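Tia Bellamy
A small thread about cables, tables and Sunday afternoons. I wanted to write it since September but every time there was something on the table.

1/
We moved to the flat in Nekham with one table. It is white, it stands against the wall, and it has to be everything. Breakfast, post, my sewing, the laptop, all the chargers of the house. After a few weeks I could not see any white.

2/
My grandmother had a rule in her kitchen: the table goes to sleep empty. I thought this was a rule for people who do not have a phone, a speaker, a lamp and two pairs of headphones. Now I try it also.

3/
So on Sunday I began with the drawer. Every family has this drawer. Ours is under the cooker, where the baking trays should live, and it did not open without a fight.

4/
I took out all of the cables and I laid them on the floor. Then I counted, for once in my life. 39 cables. We are three persons.

5/
I made no clever system. I picked up a cable, I looked at both ends, and I asked which thing in this flat it belongs to. If I could say the name of the thing, it went to the left. If I could not say it, it went to the right.

6/
The right side was growing very quickly. There was one for a camera we gave away before my daughter was at school. One was for a printer which I never liked. One had no name at all, but it was so well made that I was sorry for it.

7/
A friend told me to keep one spare of each kind. It is good advice but you must be strict with the word "kind". Long and short are the same kind. Black and white are the same kind. I wrote this on a paper because I know myself.

8/
How I roll them now: not around the hand. I did it around the hand for years and the cable remembers it, it wants to turn always. I make a loose loop, then I turn the next loop a little the other way, and it lies flat. My neighbour at Hứa, the café downstairs, showed me this with the long lead of his floor lamp.

9/
For closing I use strips of old cotton from a bed sheet. I bought once a bag of 500 plastic ties from Larard and I regret it. You must cut them each time and the small pieces go everywhere. If somebody wants 480 or so plastic ties, write to me.

10/
Labels: a bit of paper tape folded over the cable near the plug, with one word on it in pencil. "Lamp." "Speaker." "Razor." My daughter wrote "mystery" on two of them and I have left it so.

11/
Questions that came already. Yes, you can bring old cables back, ask in the shop or look at what your town does. Please do not put them in the normal bin. I took mine to the collection in Gokomville, it was 72 minutes with the bus there and back, and I read half of a book.

12/
And for the boxes: I have no nice boxes. I use the shoe box of my winter boots, standing on its short side, and the rolls stand in it like slices of bread. It cost nothing and I can see the labels from the top.

13/
Now the table part, which was my real subject. A white table with a pale grey wall behind is very calm for the eyes, and one black cable is enough to change it. You see a loop of it immediately, and also the little plug lying there.
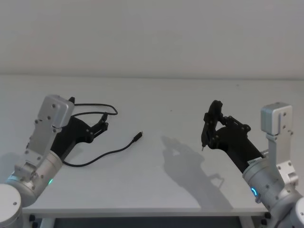
Photo: Tia Bellamy

14/
I think this is the reason why I prefer a white table in the end, although everybody warned me for the coffee stains. On our old brown one I could leave a charger for a month and not notice it. On white it is calling me.

15/
One thing I do not agree with my sister: she fixes everything under the table with clips, and she is very proud. I tried it at her place and I hit my knee on the power strip. Also then the cables never move, and the dust is happy there. I prefer that they come out and go back.

16/
The measure, for those who asked me: from my socket to the middle of the table is 82 centimetres. So a cable of one metre is enough and the two-metre ones were only lying on the floor in a heap. Measure yours before you buy anything, it takes less time than reading this thread.

17/
It is Wednesday tomorrow and the table has slept empty two nights. Last night it did not, there was a jigsaw. I do not count jigsaws.

18/
If you know what has a round plug, quite thick, with a grey ring near the end – please tell me. It is one of the two "mystery" ones and I would like to write its real name.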